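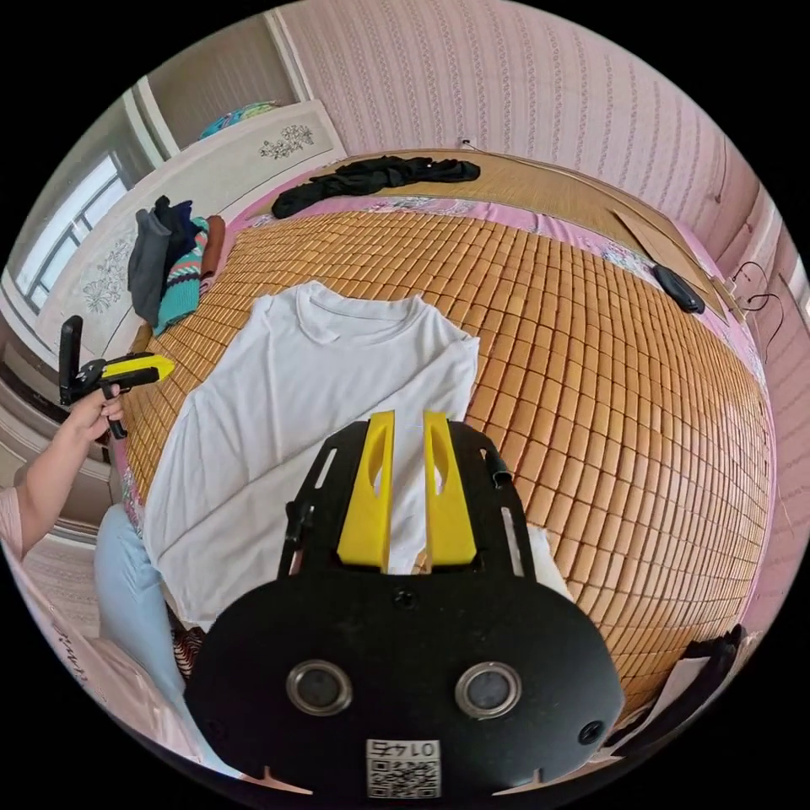
Opening: who I am and why I'm up here

Hi everybody, I'm Seema Tomar, I teach seventh grade social studies at Rivas. Say thanks to Jitendra Rana for setting up the room. (Wait for the people still getting coffee!)

Tell them up front this is a talk about family interviews. Kids go home, pick one older person, and ask about their first job. I've run it with 126 students now and I still get nervous the night before the tapes come in.

Ask for hands: who has tried something like this and had a kid come back with "She said it was fine"? Leave time for the laugh, I need it too. 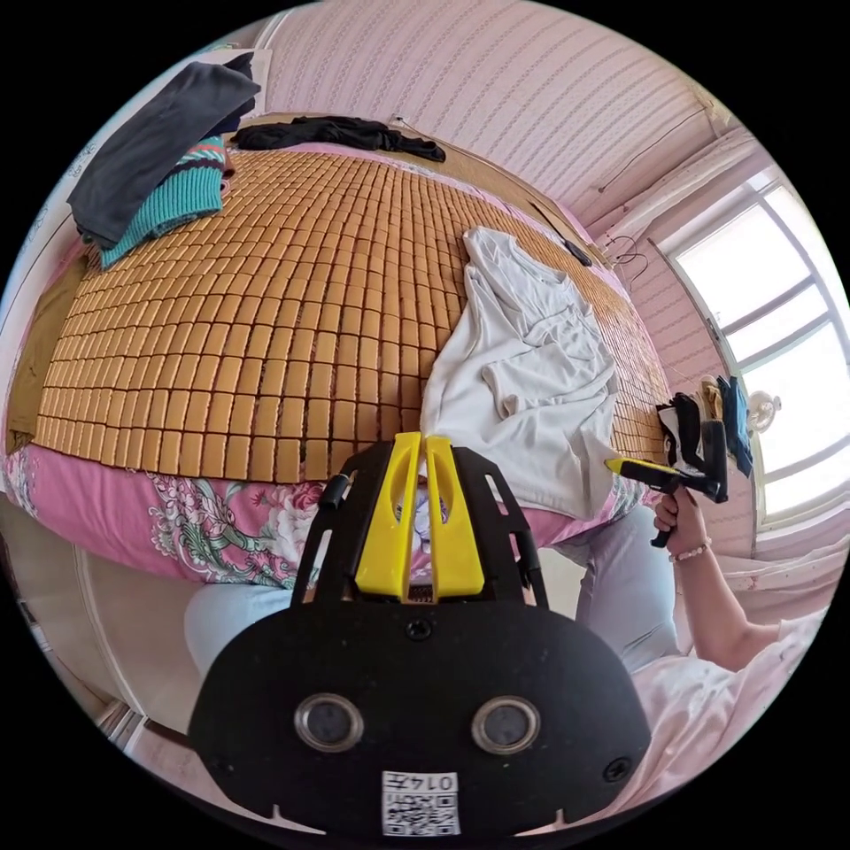
That one-line answer nearly made me drop the whole unit the first year. What saved it was Jolien Brouwer down the hall, who read my question sheet and told me it sounded like a tax form. She was right. I had 16 questions on there and most of them could be answered with yes or no. We cut it to three, and the kids had to make up the follow-ups on the spot.

Read the three out loud, slowly:
How did you get the job?
What did you do in the first hour of the day?
What did you spend your first pay on?

Pause after the pay one. People always start thinking about their own.

Practice round

Before anybody interviews at home, they interview me. I sit on a stool and give terrible short answers on purpose, and they have to pull the story out of me. Takes 2 class periods, worth every minute.

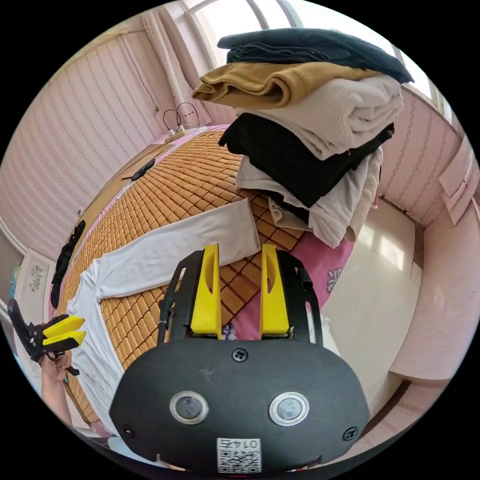
Follow-up questions are the hard part, so I teach them with ordinary stuff. Kids don't know how to ask about a feeling, but they can ask about a thing. Take the bamboo mat up on the screen, with the pink sheet showing. Who bought the mat? Did you have one growing up? Where did you sleep the summer you started working? Get the room to shout out a few more, then move on before it turns into a party.

Tell the Kauko Kiiskinen story here if there's time. He interviewed his grandmother about packing fish in Neredport and came back with forty minutes of her singing. Best tape I have, and it almost doesn't mention fish. 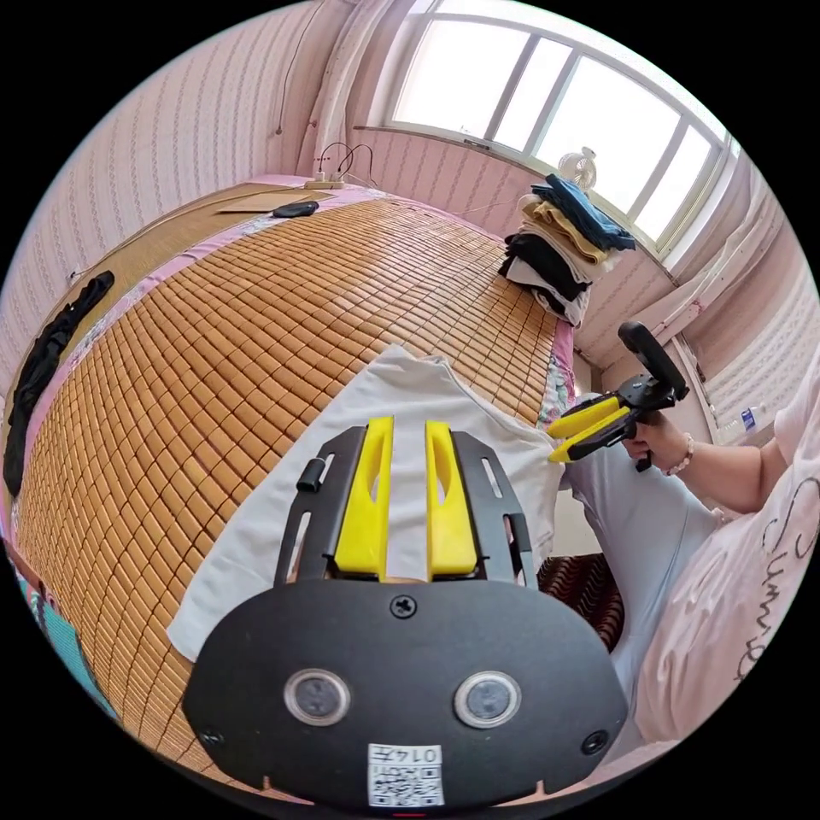 Some kids don't have a grandparent nearby, or home is not a good place to be asking questions. Please don't skip this bit, Seema, you ran past it in November. I keep a list of staff who've said yes to being interviewed, and any student can pick from it without telling me why. Our bus driver is booked solid.

Grading: I grade the questions and the write-up, never the family's story. Khrystyna Tkachuk has a nice one-page rubric and she's fine with me sharing it. Copies are on the back table.

Questions from the floor. Clicker goes back to Jitendra.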